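Call for participants: help us find out why the gripper keeps letting go (and, on one memorable evening, why it didn't)

Cledano is looking for 17 people in the Hamside area who can fold a towel, keep an eye on a gripper, and write down what goes wrong without taking it personally.

A little history first. Last year we collected folding sessions in ordinary homes, using hand-held grippers. The plan was to record people picking up cloth, folding it and putting it down. Most of that went fine. Then we went through the logs and found 39 faults that we could not explain. We had been calling them "operator error" in our weekly notes, which was convenient, given that the operators weren't at the meetings.

They weren't operator errors. We put four of our own staff on the same job and they produced the same faults, plus a new one. So we are running the whole thing again, at home, on real furniture, with people who will tell us the truth.
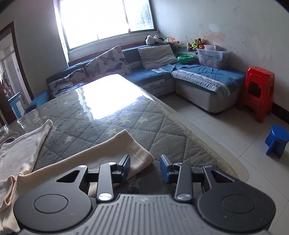

Posted by the Field Trials Desk, Cledano — Sat 21 December

The faults come in two main kinds.

The first is the slow release. You close the fingers on a hem, lift, and somewhere between the lift and the fold one finger relaxes by a hair. The cloth slides out. The software goes on believing it has a towel. We have several minutes of recordings in which a gripper carefully folds nothing, with excellent form.

The second is the one we are more worried about. Five times, the fingers stayed closed after the handle was released. Four of those times the only casualty was a dishcloth. The fifth time there was a thumb involved. The thumb was pinched and bruised, its owner was gracious, and we pulled every unit from use that same night. Since then the return spring has been replaced with a stiffer one, the linkage has been opened up for inspection, and there is now a manual release you can work with your other hand. We believe the problem is fixed. We also believed that in March, so please read the safety section below.

What you would be doing

You would host the trial in your own home, at whatever table you normally use. Please don't tidy up for us. The faults never once appeared on the bare white bench in our workshop, where we spent a full week trying to provoke them. They like homes. They like quilted tablecloths, plastic covers, sunlight bouncing off things, and cloth that has been through the laundry more often than anyone planned.

Each participant does 60 short runs, spread over as many days as you like. A run is one item: pick it up by an edge, fold or straighten it, put it down, open the fingers fully. After each run you fill in one line on a paper sheet. If the gripper dropped the cloth, say so. If it held on too long, say so and stop for the day. If you dropped the cloth yourself because the phone rang, say that too. There is a box for it.

Towels, dishcloths, undershirts and small blankets are all welcome. We ask for at least one item with a thick stitched hem, which is where most of the slow releases happened. No silk, please. We tried silk. We don't discuss it.

Who we're looking for

You don't need any technical background. It would help if you:

— are 18 or over and live within the Hamside bus area
— have the use of both hands, one for the gripper and one for the manual release
— can keep children and pets out of reach during runs
— get some daylight on your table, the brighter the better
— are able to write "it failed again" sixty times, if need be, without rounding it down to be polite

That last one matters more than it sounds. Our first group were lovely people and badly underreported. Several told us afterward that they hadn't wanted to get the machine in trouble.

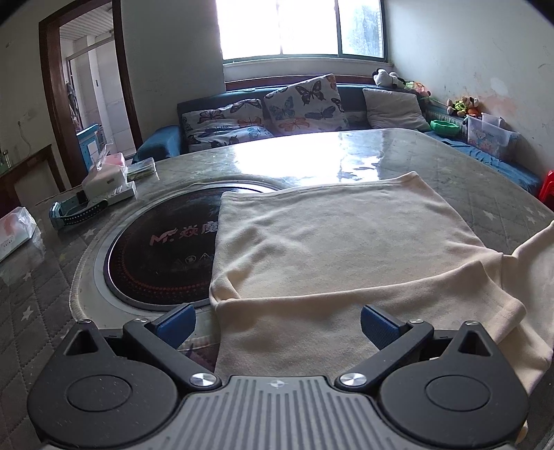
Cledano Field Trials Desk | Soft Goods Handling Team

Safety

Everyone gets a one-hour briefing before taking a unit home. You will practice the manual release until you can do it while talking about something else. After that, the rules are short.

Keep your free hand away from the fingers while they are moving. Take off rings and bracelets, and tie back long sleeves. If your table has a cooktop or anything else that heats up, it must be switched off at the wall and cold before you begin, and it stays off until the gripper is back in its case. We added that rule after reviewing where people really do their folding. If the fingers don't open when you let go, use the manual release, put the unit down and call us. Do not try it again to see if it does it twice. We know you'll want to. We did, and that is how we got from three to four.

You can stop at any point and keep what you have been paid so far. Reporting a fault never reduces your payment. It doesn't increase it either, as one of our earlier designs rewarded faults and received a remarkable number of them.

About your home and the recordings

The gripper carries a camera, and the camera sees whatever is behind the cloth: your sofa, your cushions, the room next door if you've left it open. Please move anything with a name or address on it. Everybody else in the household has to agree before you start, and should stay out of view during runs. You may ask us to delete any run, up to the end of the trial, and you don't need to give a reason.

Recordings go to our fault review group and to the team building Baxter, our folding program, which is the one that so enjoys folding nothing. They are not used in advertising.

Pay and practical matters

The full set of runs pays 500 dollars, half at the midpoint and half when the unit comes back. We deliver and collect. The case is the size of a small suitcase and fits under most beds. Charging takes an ordinary outlet.

Briefings are held at our workshop on Plollivbridge, ground floor, in the room with the good chairs. Bring a towel.

How to apply

Write to the Field Trials Desk with your first name, the part of Hamside you live in, and a few lines on the table you would use: its shape, what covers it, and which way the window faces. Tell us if you took part last time. Former participants are welcome, including the owner of the thumb, who has already asked for a form.

We reply to everyone. Places are filled as suitable homes come in, and we'll keep a short waiting list in case someone's cat objects.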